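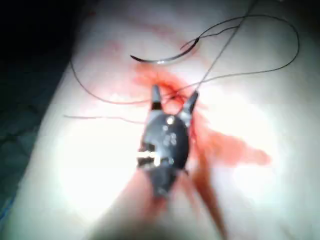 How many suturing demos before training, and do I keep the messy ones?

Asked by Gendulness, November 30, 2024

Hi all, I've been recording needle-passing and knot-tying demos for an imitation learning policy since August and I'm up to 374 episodes (two arms, fixed camera plus the wrist ones). My trouble is the fumbles. In nearly a third of them I drop the needle or regrasp it two or three times before it's pointing the right way, and I can't decide whether to bin those, trim them or leave them be.

I also never know where to cut. At the moment one episode is the whole stitch, needle pickup to knot, but a moment like this one, with the needle held low and the two sets of jaws nearly touching, could just as well be the start of its own clip. 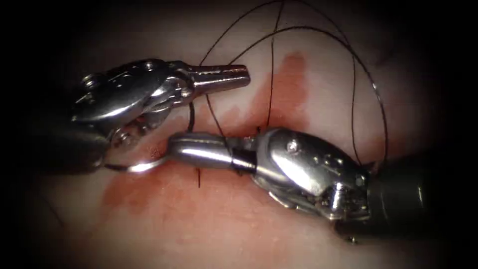
Aoi Oda
Keep the fumbles! If the policy never sees a bad grasp it won't have a clue how to get out of one. I'd only throw out the ones where you gave up or the tracking dropped. Put a label on each regrasp while you still remember what you were up to, I left mine for weeks and had to rewatch the lot (never again).

As for cutting, record it whole and mark the split points afterwards. You can always chop later.

Zemum
just get more data. 374 is tiny

Shakya
Bit late, but check your wrist view before you record any more. Ours was mostly our own shaft, a great big shiny thing coming up from the bottom, much like this:

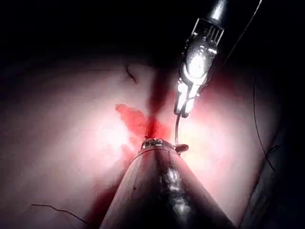
What I do before each batch

1. Turn the light down until the glare on the tissue stops swallowing the thread.
2. Clear off old bits of suture, or leave them in on purpose and say so in the notes.
3. Do 20 episodes, train something small, and look at where it fails before doing the next 20.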